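News > Student Projects > Robotics

Nuvilham robotics students take on shelf and bin picking

August 13, 2023

14 shares | 2 comments

Students at Nuvilham Technical College are spending the last weeks of summer on a project that sounds simple: getting a robot arm to take a box from one place and put it in another. The work is part of the college's summer robotics class, which has 36 students this year and is taught by Evanthia Papadakis.
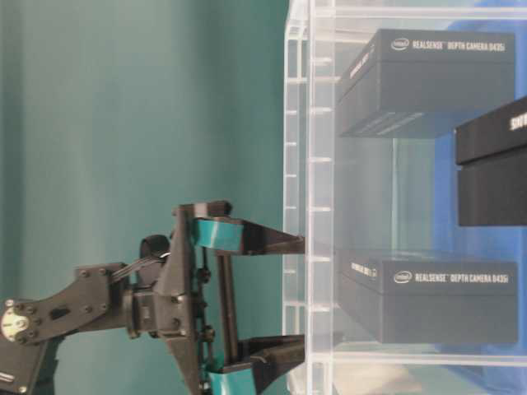 What do the students have to hand in at the end of the class? A working pick-and-place program, a short written report and a log of every attempt, including the failed ones.

The class is split between two tasks. In the first, the arm has to reach into a clear shelving unit and bring out one box without bumping the shelf. In the second, it has to lift boxes out of a plastic bin. Papadakis said the shelf is the harder of the two for most groups.

"Clear plastic is tough on depth sensors," she said. "The students find that out on day one, and then they have to decide what to do about it."

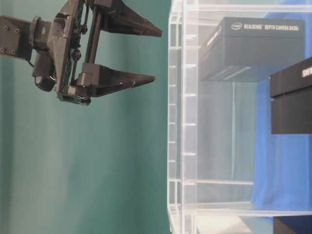 Nuvilham Technical College | Department of Applied Robotics

Lambros Gavalas, a second-year student, is leading the group that writes the motion code for the shelf task. His group started with slow, straight approaches and has been adding speed a little at a time — never more than one change per session. The log now holds 1,236 attempts across both tasks.

"Most of what I do is read the log," Gavalas said. "The coding is maybe a third of it."

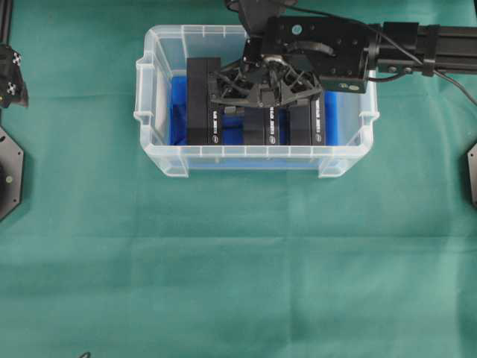 Bin picking has its own set of problems, and the group working on it has rewritten its grasp planner 2 times since the class began. A box lying flat gives the fingers plenty of room, but one standing on end next to others does not. With three black boxes upright in the bin and only narrow gaps between them, the program has to choose which one to go for first and how far to open the fingers. The group is now testing a version that picks its order before the arm starts to move.

Parts and bench time for the class were paid for by a grant from Barbier, a machine shop in Dunedmont. The grant covers up to 68 hours of bench time per group, and Papadakis said most groups will use all of it.

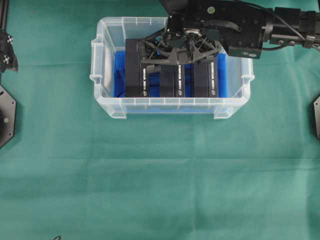 The shop has also offered to look over the students' reports and send back written comments before grades are due.

The class will show both tasks at an open lab at the end of August, in the Cirnmont Building. Visitors do not need to sign up. Groups that finish early can stay on in the fall for credit — Gavalas said his plans to.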